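### 4.2 Overlap and the order of figures in team panels

The pages coded in Section 4.1 were taken from the *Nirker* run held at the Gandville reading room. We used 350 pages in all, and every page had at least one panel with four or more costumed characters in it. This section deals only with those group panels. Solo panels and two-person talk panels are covered in Section 4.3.

A group panel in a team book has to solve a space problem. Six or seven bodies must fit in a box that may be a third of a page high, and there has to be room left over for the speech balloons. The usual answer is overlap. One character stands in front and is drawn whole, and the rest are stacked behind with a shoulder, a cape or half a face showing. Krūmiņa calls the front character the "anchor" and the others the "stack," and we keep her terms.

We coded three things for each stacked character: whether the face was more than half visible, whether the costume emblem was visible, and whether the character spoke in the panel. Two coders worked through the whole set. Agreement was good for faces and emblems. It was weaker for speech, mainly in the crowded battle issues, where balloon tails cross each other or stop short of the speaker. In those cases the coders met and settled the panel by going back to the one before it.

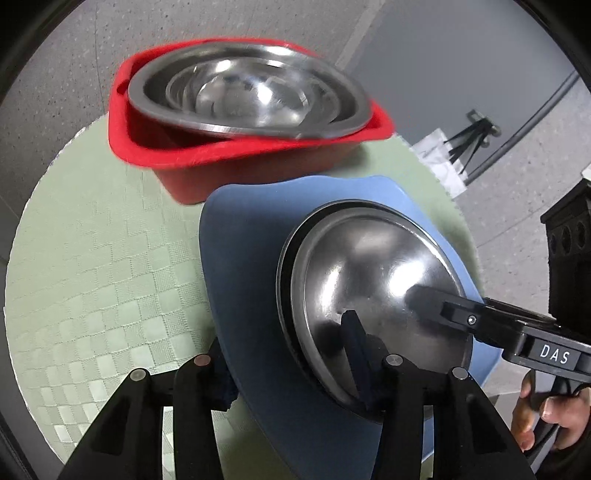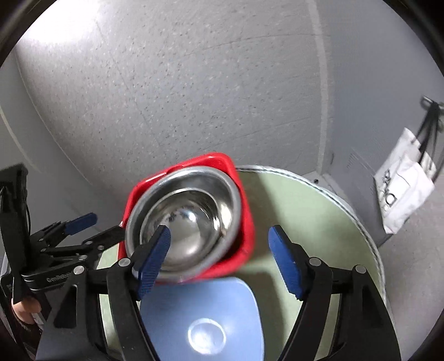

**Figure 2.** A steel bowl in a red plastic container.

Stacked characters were named correctly by our readers far more often than the visible area of the body would suggest. We showed 91 readers a set of 80 panels with the text removed and asked them to name everyone present. Readers who knew the series did well even when only a boot and part of a cape were showing. Readers who did not know it could still say how many people were in the panel and who was closest. The second result fits what is known about hidden edges in ordinary viewing. In the first picture of Figure 2, the rim of the large bowl overlaps the front rim of the basin on the right, and a viewer still takes the basin's rim to continue underneath. The same thing happens with a cape drawn across another character's arm. The reader does not take the arm to end at the cape.

Knowing that a body is there is a different task from knowing whose it is. For the second task the emblem mattered more than the face. When the emblem was covered and the face was clear, new readers mixed up the two dark-haired members of the team, and some long-time readers did too. When the face was covered and the emblem was clear, mix-ups were rare in both groups. Color helped less than we expected. In the middle issues the team wears matching uniforms, and color then tells the reader only that the character is on the team.

The pencilers on the series handle this in different ways. The earlier issues turn stacked characters slightly outward, so that the chest and emblem face the reader even when the action is off to one side. This looks stiff in places, but the panels are easy to read. The later issues, after the book moved to Roder, use deeper stacks and more diagonal poses. Emblems are covered more often, and the scripts seem to make up for it by having characters call each other by name. We did not code name-calling in dialogue and can report this only as an impression from the coding sessions. Kheri Nyaga, the second coder, noted the same pattern in her working log.

One group of panels did not fit the scheme. In 2 issues the team is joined by a shape-changer who is standing in for a member, and the art gives no sign of it until the last page. Readers named the copied member, which is the answer the page invites at that point. We scored these answers as correct. Scoring them as wrong would lower the results for long-time readers only slightly, and it does not change the order of the conditions in Table 3.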